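Re: [sim-teleop] Wrist view drifting away from what my hand is doing
From: Aoi Yoshida
Date: 18 February 2022

Bendik Nyberg wrote:
> Hi all, I'm new to the list and new to driving an arm by remote control,
> so please be gentle. I've been recording demonstrations in the Flornstead
> bathroom, the task where you clear the small things off the toilet seat
> one at a time. My reach is fine until the last few inches. Then I switch
> to the wrist view, and my hand goes one way and the gripper goes another,
> and I end up poking the item next to the one I wanted. Is that a bug in
> the Ziteo controller, or is it me? Also, should I be throwing away the
> demos where I fumbled?
> Bendik

Hi Bendik, and welcome! It's lovely to see a new name here, and please don't apologize for the question, because I asked nearly the same one when I started and Leif Söderlund was kind enough to write me a very long answer. Now it's my turn to be long.

It's a little bit you and a little bit the controller, I'm afraid. By default the Ziteo hand controller moves the gripper relative to the room. Push forward and the arm goes toward the back wall, whichever way the wrist happens to be turned. That feels perfectly natural as long as you're looking at the whole arm from outside, and I'd encourage you to stay in that view longer than you think you need to. I like to bring the open gripper over the seat with the fingers pointing down and then just stop there for a moment.
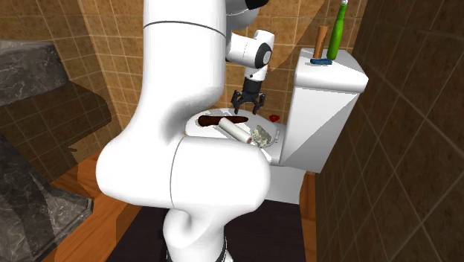 Stopping like that gives you time to pick your item and decide how the fingers will come down on either side of it. It also lets you take a breath and put your elbow back on the desk. I mean that about the elbow! Most of my shaky recordings in June came from holding my arm up in the air like a conductor.

Once you go to the wrist view, the picture turns with the wrist but your hand directions don't. If the wrist has rolled 90 degrees, then pushing forward looks like sliding sideways, and you'll swear the thing is broken. There's a setting called "follow tool" that ties the two together. Turn it on before you change views and never halfway through a move (Orhun Ekinci can tell you about the time he did that with the arm at full stretch).

Even with it on, things look crowded from down there. The fingers are big and black and they hide a good part of whatever you're reaching for, and that lumpy speckled rock is my least favorite because it has no obvious good side to hold it by. My own routine is below - take whatever is useful and ignore the rest.

1. In the outside view, open the gripper all the way and choose the item. Say its name out loud if you work alone. It sounds silly, but it has saved me from a lot of wrong labels.

2. Turn the wrist while you're still well above the seat, so that you don't sweep a finger through the neighbors later on.

3. Turn on "follow tool", switch to the wrist view, and drop the speed to 2. I used to work at 9 and felt very clever until I watched the playback. Keep an eye on the fingertip pad nearest the item and let the other finger look after itself for now.
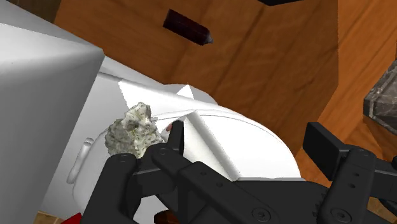

4. Close slowly, wait a beat, and lift straight up before you travel anywhere. The waiting matters more than people expect, as the learner needs to see some frames where the grip is closed and nothing else is going on.

5. Go back to the outside view for the carry and the release.

As for your fumbled demos, please don't delete them! Holger Öberg went through the 3,000 recordings in the Bakke set with me, and we kept every one where the person bumped something, backed off and tried again. A policy trained only on perfect reaches has no idea what to do after a small miss. What we did drop were the ones where somebody wandered back and forth for ages with no item in mind, and the ones where the wrong object was lifted but the label still named the first one. If you only have the wrong label, fix the label and keep the recording.

One more thing and then I'll let you go. If you're on the older Zirberg build, "follow tool" switches itself off each time you reset the room. I don't think that was ever written down anywhere except in an old message from Leif, so check it first if the drifting comes back tomorrow.

Send me a playback or two off list if you're still stuck and I'll gladly look at them over my morning coffee.

Warmly,
Aoi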